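Drive Swap Gripper Trial - Progress Report to Jetbridge
Prepared by the hardware evaluation group, Tanbridge site
July 2, 2023

Where we are

The grant pays for a side-by-side trial of two grippers for pulling and refitting hard drives in storage enclosures. The first is the Abella, a linkage gripper with black plate fingers. The second is the Mitance, a parallel-jaw unit that costs more and comes with its own controller. The plan calls for 500 full swaps with each. We have finished 200 with the Abella and 40 with the Mitance, so any comparison in this report is lopsided, and we would ask you not to quote it as a result yet.

The Mitance started late. Its controller would not hold a steady connection to our arm, and the fix the supplier sent caused a second fault that took longer to find than the first. We are running it now on an older version of the software. We don't like that, but it stays up.

Abella results so far

Out of the 200 swaps, 97 went through with no person stepping in. That is less than half, and well short of what the sales material led us to expect. Most of the stops came during the approach, before the fingers had touched anything. The wrist camera looks up past the linkage toward the enclosure, and a good share of its view is taken up by the gripper itself.
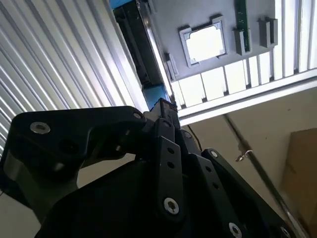 We tried two fixes. Tilting the camera mount gave a better view of the target but a worse one of the fingertips, and the number of stops barely moved. Lowering the exposure helped more. The room lights are strong and the fingers are matte black, so the software had been losing the finger edges against its own dark patches. With the lower setting it finds them more often, though it then struggles with the connectors on the circuit boards. We are not convinced that software alone will sort this out.

The grip itself is better than we feared. Once the fingers close on a caddy they tend to stay closed, and we have had no dropped drives. The weak point is the angle. If the caddy comes out even slightly crooked, the linkage lets it lean further, and the arm then has to guess at the tilt before it can go back in. A person would feel that at once. The arm has no force sensor in this setup and carries on pushing until the current limit trips.

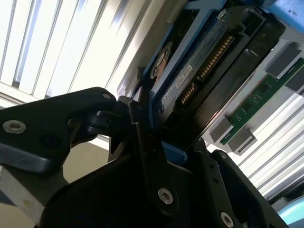 Mitance results so far

Forty swaps is too few to say much. The jaws hold the caddy straighter, and refitting looks easier as a result. Against that, the body is wider, and in the tighter positions it touches the neighboring hardware. We stopped using those positions for the time being, which flatters its numbers. We will put them back once we have narrower fingertips.

The supplier has described the unit as ready for unattended work. We have seen nothing yet that would let us repeat that claim.

Money and time

Spending is within the approved amount. The only item over plan is spare fingertips, and the overrun is covered by what we saved on the camera mounts, which we made in house. The schedule is tighter. If the controller holds, both sets of 500 should be done in September. If it fails again we will come back to you before buying another one.

Next steps

Finish the Mitance fingertips and put the tight positions back into its test list.
Add a force sensor at the wrist and repeat a batch of Abella swaps with it.
Move one camera off the wrist to a fixed stand and compare the number of stops.
Send Jetbridge the full log of stops, with the cause marked for each, along with the next report.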